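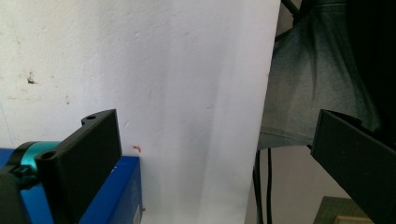
Borrow, Drink, Bring Back: a reusable cup scheme in Drudon

Second-year project report, Environment and Society

Introduction

I chose this project after a winter of buying far too much tea on my way to lectures. By the end of the autumn term I had got into the habit of stopping at the Begović bakery every morning, and every morning I threw a paper cup into the bin outside the library. It is a small thing to feel guilty about, I know, but the bin was nearly always full of other people's cups as well, and I started to wonder how a town the size of Drudon had ended up with so many of them.

At the same time the town was trying out a borrowing scheme called Prumia. The idea is simple enough to explain in a queue. You ask for your drink in a Prumia cup, you pay a small deposit, and when you have finished you take the cup back to any place that belongs to the scheme and get your deposit returned. The cup is washed and goes out again. My report looks at the first 12 weeks of the scheme and asks two questions. Did people bring the cups back, and what made it easier or harder for them to do so?

I should say at the start that I came to this as a supporter. I wanted it to work, and I have tried to keep that in mind when reading my own notes.

Background

Reusable cups are often sold as a personal purchase, something you keep in your bag and wash at home. Several people I spoke to owned one already and had stopped carrying it. The reasons were very ordinary ones: it leaked, it smelt of coffee, it was on the draining board when they left the house. A borrowing scheme gets round the problem of forgetting, as there is nothing to remember on the way out. What it adds is a job at the other end, and most of the difficulties I heard about came from there.

Drudon is a good place for a small study because the places where people buy hot drinks are close together. Most of them are along Rostska, the street that runs from the station down to the market square. It has the bakery, a few cafés, a sandwich counter and a kiosk by the bus stops. The college is at the far end, up a hill that everybody complains about.

How I did the study

I used three kinds of information. The first was the scheme's own record, which the organisers kindly let me see. It lists how many times a cup was lent and how many times one came back, by week and by shop. It holds nothing on customers, and I did not ask for anything of that sort.

The second was a short paper questionnaire, left on the counters along Rostska and in the college canteen. I had planned an online version and gave it up when I saw how many of the bakery's morning customers were older people who were perfectly happy to fill in a form with a pencil while their toast was being done. Some of them wrote far more than the boxes allowed, and on the back too, and those were the answers I enjoyed reading most.

The third was simply sitting and talking. I spent a good many mornings at the window table in the bakery and a few late afternoons near the kiosk. I had a list of questions, but I let conversations wander where they liked, and they wandered a great deal. I heard about parking, the new timetable and somebody's knee operation before we got to cups at all.

What the record showed

Over the 12 weeks, cups were lent 3,227 times and brought back 2,787 times. That leaves 440 which had not come home by the time I closed my table. Some of those were surely still on their way, sitting in cars and on desks, and the organisers told me that a handful turned up every week from loans made long before. I have counted them all as missing all the same, as I had to stop somewhere.

The weekly pattern was steadier than I expected. Lending was slow in the first 2 weeks, while staff were still learning what to say at the till, and after that it climbed and stayed up. Returns followed a little behind. The only real dip came at half-term, when the college emptied and the canteen shut early.

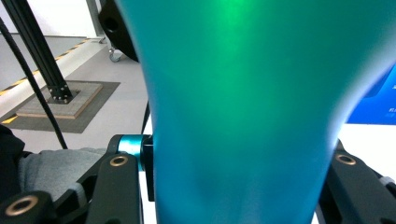 The differences between shops interested me more than the totals. The bakery lent the most cups and also took back the most, including plenty that had started out elsewhere. The kiosk was the other way round. It lent cups freely to people rushing for buses and saw very few of them again, because its customers were on their way out of town and drank their coffee on the move. To keep the kiosk supplied, a crate had to be carried down from the bakery most mornings, and the person doing the carrying was not always pleased about it.

What people told me

The deposit came up in nearly every conversation. Most people thought it was fair, and quite a few said they liked getting a coin back, as if they had been given a little present. A smaller group found it fiddly, particularly those who paid by card and were then handed their deposit in cash. One regular at the bakery had been saving the coins in a jar on the windowsill at home and meant to spend the lot on a cake.

Cleanliness was the next most common subject. I had expected more worry here than I found. People seemed to trust the cups in the same way as they trust a china mug in a café, and several pointed out that they had never once thought to ask how those were washed. Those who did worry mostly wanted to know where the washing was done, and a plain notice on the counter would have answered them.

Then there were the lids. I could have filled a whole chapter with lids. People wanted them tighter, or looser, or the same as the ones they were used to, and one form said only "the lid" with three lines under it. Staff found them a nuisance as well, as cups often came back without them and the spares ran out by mid-morning.

Staff were generous with their time and quite frank. They liked the scheme best when the shop was quiet. In the morning rush, explaining it to a new customer held up everybody behind, and more than one person at the till admitted that they stopped offering the cups when the queue reached the door. I don't blame them in the least. It does mean, though, that the scheme was at its weakest during the very hour when most paper cups were being used.

Problems with the study

My sample is lopsided. I talked to people who were willing to be talked to, mostly sitting down, and the ones who hurry off with a drink in their hand are poorly represented. I also spent longer in the bakery than anywhere else, partly because it was warm. The record does not show whether a loan replaced a paper cup or a mug that would have been used in the shop anyway, so I cannot say how much rubbish was avoided. I would have liked to look inside the street bins, but I could not get permission in time.

If I were doing it again I would begin with the kiosk, and I would try to speak to bus passengers at the other end of their journey.

Suggestions

Most of what I would suggest is small. A return point at the station would help the people who now carry a cup out of town and forget it. A card by the till, with the deposit and the washing explained in large print, would spare the staff from going over it all in the rush. Deposits paid by card should go back to the card if the tills can manage it. The lids need more thought than I am able to give them, and I would ask the staff before ordering any others.

The organisers have agreed to carry on through the summer, when the market is busier and the college is quiet, and I have passed them my tables and the forms, including the one about the lid.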